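Posham cell: setup and care notes
Maintained by Jhair Ticona. Last touched Dec 6, 2022.

Posham is a two-arm cell that moves donuts between plates. Please do not eat the task objects. Wanda checked, and they count as equipment.

Before a session
Bring both arms up, open the grippers, and run the finger check.

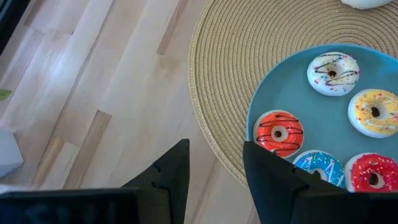 If a finger sticks, back off the screw 2 turns and try again. Swearing is optional and has been tested.

Cables
Leave enough slack for full reach. A tight loop costs you an afternoon and a connector.

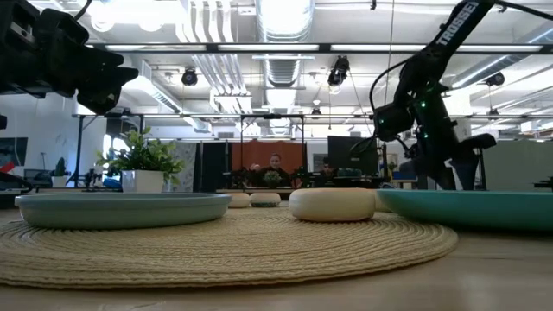
Side view at table height, with the arm's cable loop.

Placemat and plates
The mat goes down first and the plates second. Reset the layout every 200 episodes, or when Soledad sighs. 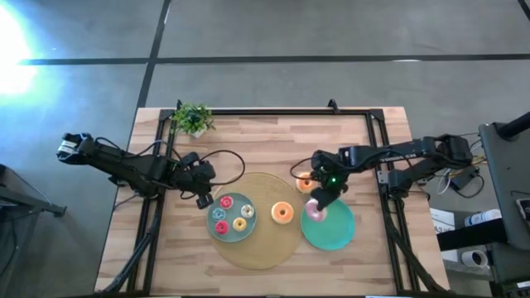 Known faults
The wrist camera mount works itself free. Tighten it, log it, repeat.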